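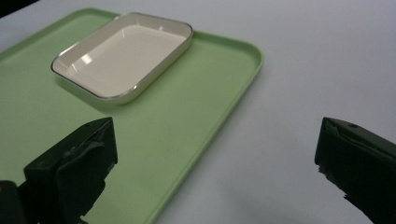
White dish, green tray.

I've been giddy about pose estimation all week! My little planner, Gosero, has finally stopped treating every shiny rim as two separate edges, and I rewrote the matching step in 32 lines to get there (Hok-lam Kwok found the sign error, bless him).

The old version took each view on its own and started again from scratch. Now it carries its best guess forward and only argues with it when the depth disagrees - so much calmer to watch.

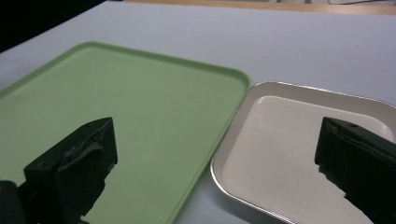
I also moved the replay tool into its own window, so I can scrub through a log while the planner is paused. Frame 1677 is my new favourite, purely for how tidy the plot looks.

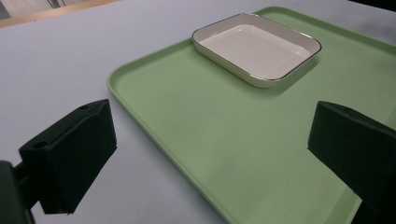 Does it need a depth sensor?
Colour alone will run, but the height guesses wander, so I keep depth switched on.

Next I want to tune the smoothing, which is still set to 3 from September and feels sluggish.
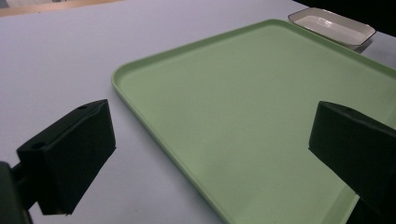

Still on my list

Faster start-up, proper log names, and a write-up of the matching step with the plots in it.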